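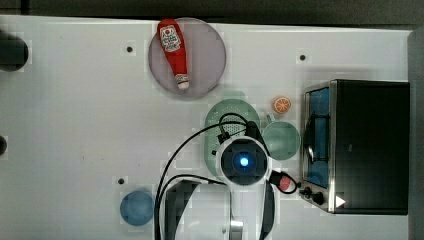 Cultuvley Robotics – Planning and Perception Team

Speaker notes, short version (6 min read)

Start with the table. Ketchup bottle on the plate, colander, orange slice. Ask the room: what does the planner need to know before the arm moves? Let them answer, don't rush it.

Then Reneck. Two processes – perception writes the object list, planner reads it. Used to be one big loop, hard to debug. Say why we split it: could replay logs without the arm.

Colander is the good case to dwell on. Lots of small holes, depth comes back patchy, segmenter wants to break it into peices. Fix was dull – fill the mask, fit an oval, grasp on the rim.

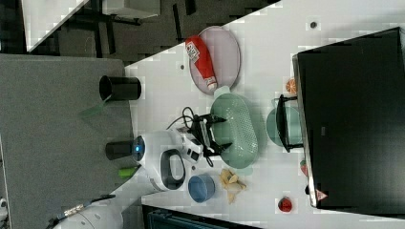

Same trick works for plates, skip if short on time. Next the cables. They hang off the gripper mount and the old collision model ignored them. Thaler now pads the wrist with a fat capsule. Costs us some reach, worth it.

Numbers slide: 182 logged runs, planner budget 100 ms per replan. Don't read the table out, just point at the worst row.

Suva demo if the laptop behaves. Show the replay scrubber, show one bad plan, stop ther. No live arm.

Close on open problems – soft things, see-through things, anything lying under the arm. Questions.

Related
Replaying logs in Suva
Padding the wrist: Thaler notes
Why we split the loop

Contact the team | © Cultuvley Robotics | Back to top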